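Adding a Guarded Approach to a Vudex Task File

Updated 2023-09-05

This page covers the last part of a tool motion: the few centimeters between the hover pose and the part. The planner handles everything above that. It assumes you have Vudex installed, a calibrated wrist and a scene file that loads without errors. The test job is called Nina, and its target is the memory area of a desktop motherboard with the computer tower on its side.

1. Set the tool frame

Open the tool table and enter the offset from the gripper face to the end of the tool tip. Measure it with the tool clamped. If you swap tips, enter a new row and leave the old one alone — task files refer to rows by index, and Nina expects row 4.

2. Load the case as a collision mesh

Import the chassis walls, the drive cage and the power supply as separate meshes. Cables do not model well. Draw a keep-out box over the bundle and pad it by 12 mm. Add the graphics card as its own object, so that the padding can be changed without touching the board.

3. Split the motion

The free-space segment ends at the hover pose. From there, use a straight-line segment along the tool axis:

plan_free target=hover_mem
plan_line axis=tool_z dist=from_scene
guard force_z=5 action=retract

The guard value is in newtons. Zero the force sensor at hover, with the arm stopped, before the line segment starts. Zeroing at the home pose leaves a gravity error when the wrist turns.

4. Refresh the target pose

Call the Clelturgate pose service at hover and average 3 results. If they disagree by more than the limit in the config, the task stops and writes the poses to the log. Check the lighting first, then the board template. Shiny metal near the CPU socket can pull the fit sideways; mask it in the template.

5. Run slow

Set the speed override low for the first pass and keep a hand on the stop button. Compare the logged tip position with the planned one at the end of the line segment. A constant offset points to the tool row. An offset that changes with wrist angle points to the hand-eye calibration, and the Olness calibration page has the steps for redoing it. 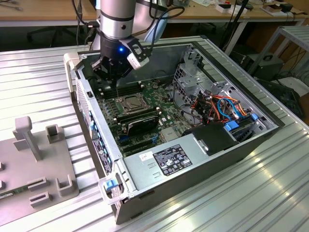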